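Hodgate finds its quiet room, then loses it

3rd July
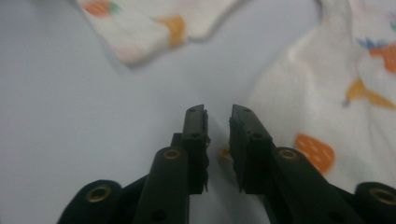
Hodgate's public library opened its new quiet room this week, six months after the roof leak that closed the old one in February. The count is the library's own and includes July, which has barely started. Readers who lined up at the door found fresh paint, 10 reading lamps and a sign asking them not to use the lamps until the wiring has been signed off. The tabletops are the part everyone had an opinion on. They are a smooth, pale gray-white, like the one in the picture, and they replace the brown desks on which generations of Hodgate teenagers carved their initials and, in one case, a fairly good horse. Several regulars said they would miss the horse.

Aníbal Cusi, the branch manager, said the color was picked to be restful. He had been sent 74 samples and remembers them as one long shade of oatmeal.

The peace lasted until lunch. The room shares a wall with the Craddock Street music school, whose brass students practice from noon. Craddock Street says it has been there longer than the library and has the complaint letters to prove it. Kevin Huamán, who teaches trombone, offered to move his beginners to the far end of the building, where they will be next to the dentist.

A proposal to line the wall with cork goes before the town in the fall. Hakham, the contractor on the roof, has quoted for the job and says it would take 10 days, with drilling. Prindness library, six miles up the road, has invited Hodgate readers to use its own quiet room in the meantime. It closes at noon.

Hodgate's room is open mornings and evenings. Earplugs are at the front desk, limit one pair per card, and there is a waiting list for the chair by the window.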